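4.2 Soft things on the table

We come now to the part of the study that took up most of our June, and which we will admit we enjoyed the most. The households in the Ullinbridge sample had been asked, at the outset, to tell us which surfaces in the home they considered "put away" and which they considered "in use." Kitchen tables gave them more trouble than anything else. A table could be in use at breakfast, put away by 10 in the morning, and then, with no meal anywhere in sight, in use again by the middle of the afternoon, covered in small things that had no other place to be. It was these small things that we had not planned for, and that we ended up wanting to write about.

Our first coding scheme, adapted from the earlier Bineter study of kitchen drawers, sorted objects by what they were for. That works well enough for spoons. It works much less well for a plush toy, a length of cord with a knot in it, or a piece of foam that came out of a box months ago and was felt to be too good to throw out. Of the 300 objects recorded in this round, 63 could not be given a purpose that both coders agreed on, and most of those 63 were soft. We tried adding a category called "decorative," and then one called "craft," and both filled up with things that had very little to do with each other. In the end we went back to the residents and simply asked them what they would call these items, and the word we heard again and again was "bits." We have kept it, with some affection, as a category of its own.

Bits, as we came to understand them, are kept for their feel and their color at least as much as for any use they might be put to. One resident told us she could not pass the crocheted things without picking one up. Another kept his sponges and his scraps of foam together because they were "the same kind of squashy," and was quite surprised that we thought this worth writing down (we thought it very much worth writing down). Sorting by touch in this way cut right across the cleaning, playing and packing categories that the Rosenthal checklist had led us to expect, and it helps to explain why a scouring sponge may spend the afternoon in the company of toys, as in Figure 6, without anyone in the house finding it out of place.

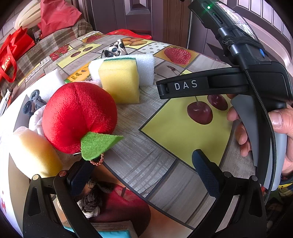 Figure 6. Bits on a fruit-patterned tablecloth: a red plush fruit with a green felt leaf, a yellow sponge, white foam blocks and a small crocheted figure.

The cloth matters too, and we were slow to see it. In 14 of the homes the residents spread a patterned cloth before they put soft things out, and several of them spoke of it as the thing that made the spread allowable. A bare table with bits on it was a mess to be dealt with before supper; the same bits on a cheerful cloth were an activity, and could be left until evening or even overnight. We had been writing "table covering" on our sheets as a kind of background condition, next to the lighting, and had to go back through all our notes to bring it forward.

Clearing up followed the same pattern. Hard objects went back one at a time, each to its own shelf or drawer, while bits were gathered up by the armful and put into whatever was handy, most often a bag or an old box. The Prollar storage inventory, which we used for the closets and found very helpful there, has no line for a container whose contents are known only by how they feel when you reach in. We wrote one in by hand on our copies, and we take up its wording again in Section 5, together with the question of what happens to the box when it gets full.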